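Minutes – maintenance meeting, two-arm desk cell
October 14, 2019, Sulton workshop, small meeting room
Present: the cell team, one person from Jonmont (supplier of the arms), the Disura project lead. Liao was invited but could not come.

**1. Last minutes**

Accepted with one correction: the grease interval for the arms is 4000 cycles, and it is counted for each arm separately.

**2. Gripper fingers**

The team reported that the fingers lose grip on small stationery items. We looked at the wear together. The right finger has scratches near the top, and the meeting discussed if this is enough to change the pair.

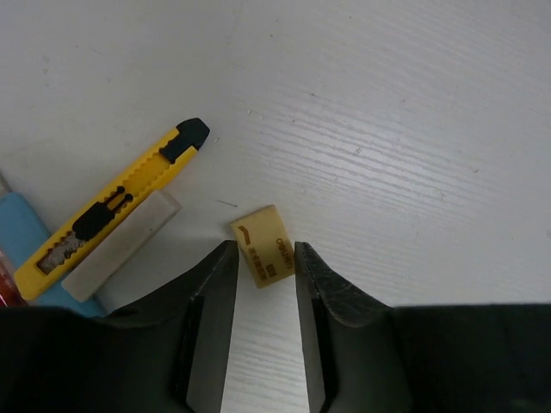
*Fig. 1 – Fingers at the small beige eraser, wrist camera view.*

Jonmont explained that light scratches on the surface are acceptable, but the two tips must close parallel. Decision: we keep the present fingers, clean them with alcohol every Monday before the first run, and check the closing with the thin gauge. If the gap is bigger on one side, the pair is changed and the old one goes back to Jonmont. Two spare pairs will be ordered.

**3. Cables and camera bracket**

Each wrist cable must have enough length for the full turn of the wrist, but it must not come between the jaws. After every change of a cable the arm is moved slowly by hand through its range, with power off. It was also asked to check the screws of the camera bracket at the same time.
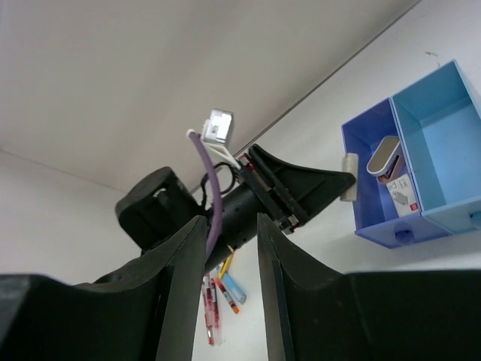 The Disura lead asked if the cables can be fixed with ties along the whole arm. Jonmont does not recommend it near the wrist – the cable breaks at the tie. One tie below the elbow is enough. This was agreed.

**4. Calibration**

The calibration of the two arms to each other is repeated after any work on a bracket or a finger. It takes 8 minutes and the result is written in the cell log, also when nothing was changed.

**5. Actions**

- Cell team: order spare fingers, write the cleaning step in the checklist.
- Jonmont: send the torque values for the bracket screws.
- Disura: ask Liao for the new version of the calibration program.

Next meeting in December, the day will be sent by mail.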